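Bench notes, Sunday, cloth teaching on the Renda arm

Started with the leader arm, since Anselmo Vasconcelos left it plugged in for me (thanks!). 14 demos in the first batch, and I botched 3 by pinching too shallow and coming up with nothing. Tossed those. My wrist is getting the hang of it though: come in square, close slowly, then lift. Told myself to stop wiggling before the close, the policy will only copy it.

Two wrist views, jaws open over the white tabletop, and shut on the cartoon cloth:

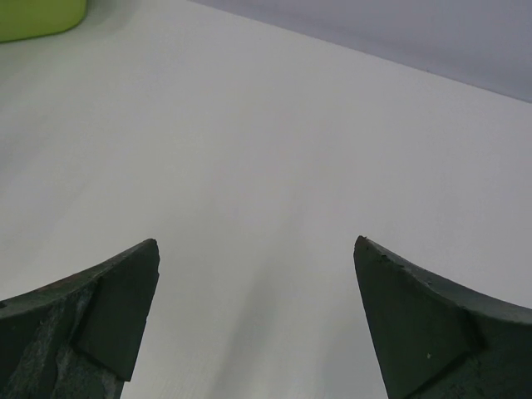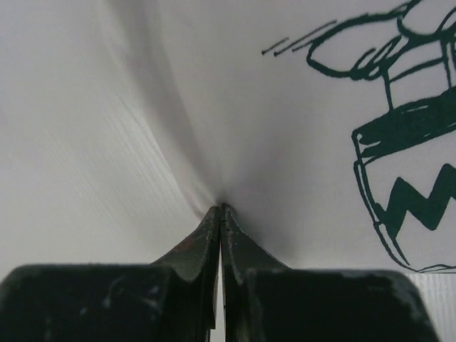 To do next

Get to 50 good ones before touching the training script. Start some with the jaws further from the cloth, every one of mine begins in nearly the same spot. Fingers are scuffed and the right tip has little nicks along its top edge, so ask Dirnberg what a spare pair costs. Clip length cap is 440 steps, and I keep running over when I dither. Anselmo wants a turn on the leader too, label his runs separately!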